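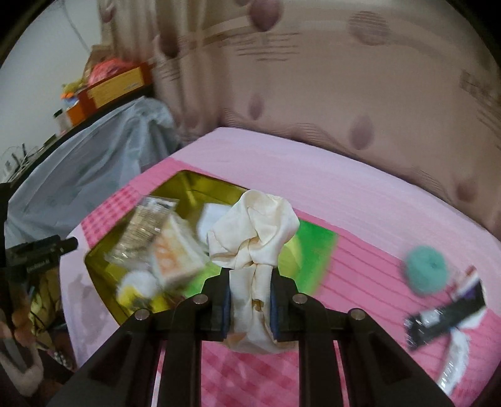
Figure 7.1. A two-jaw gripper closed on a gathered piece of cream satin. The fabric narrows between the dark blue pads and stands out in loose folds above and below them.

November
Shek Institute Textbook Office

Chapter 7
Grasp Planning for Soft Objects

The planners studied so far in this book share one assumption. Each takes a rigid shape as input, searches for a pair of facing contact points on its surface, and returns a pose for the gripper. The shape is the same before and after the jaws close, so the planner can compute the outcome in advance. For a wrench or a wooden block the assumption costs little. For cloth it fails at the first contact.

Consider Figure 7.1. The fabric is puffy above the jaws, pinched flat between the pads, and rounded again where it hangs below. A planner given only the outline of the upper loop would report an object much wider than the part held between the pads. Neither width is wrong. They describe the same material under different loads, and software that stores a single number for "object width" has no place to record the difference.

7.1 What the chapter covers

Section 7.2 replaces the rigid model with a coarse one made of linked points, which is sufficient for most planning work and cheap enough to update between control cycles. Section 7.3 deals with perception: how to separate a soft object from a crowded background when both change shape or are partly hidden. Section 7.4 returns to control and develops a closing rule that uses jaw travel and motor current together. Section 7.5 applies all of this to a worked case in the Udik simulator.

Readers who have skipped Chapter 5 should review the material on contact normals before starting Section 7.2. The history of gripper control before 1950 is treated in Appendix B and is not needed for what follows.

7.2 A coarse model of cloth

A full simulation of fabric tracks thousands of small elements and their friction against one another. The planner described in this chapter uses 68 points joined by springs. The points carry no claim about the weave or the thickness of the material. They answer three questions only: where the object can be touched, how far it will give when touched, and where the free portions are likely to hang after lifting.

The last of these is the one most often left out of student projects. A plan that ends when the jaws are closed may still fail during transport, when a hanging fold brushes a nearby container or catches under the arm. In Figure 7.1 an open tin with a shiny gold-colored interior stands close behind the held fabric, and the fabric and the left jaw hide part of it from view. The collision checker must therefore work with the swept volume of the gripper and of the loose fabric together, and it must keep obstacles in memory after they pass out of sight.

Students should note a second point. Satin and similar fabrics return bright highlights that move with the viewpoint, and the same is true of clear plastic and polished metal. The segmentation stage in the Trurka toolkit, used in the exercises, treats strong highlights as missing data and fills them from neighboring views. Section 7.3 explains when this is safe and when it joins two objects that ought to be kept apart.

7.2.1 Setting up the point model

Load the file fistberg_cloth from the course archive. It holds 1000 recorded closures from the Fistberg test bench, each stored as a jaw position, a current reading, and a depth map. Discard any record whose depth map is incomplete — the fitting routine does not check for this and will return a result in any case.

Fit the spring constants on the first half of the remaining records and keep the second half for testing. Stiffness should be fitted separately for the pinched region and for the free folds. A single shared value gives a good average error and poor predictions at the jaws, where accuracy matters most to the controller.

Once the constants have been fitted, plot predicted width against jaw travel for five closures of your choice. Keep the plots. They are used again in Section 7.4, where the point at which the curve flattens becomes the trigger for the closing rule.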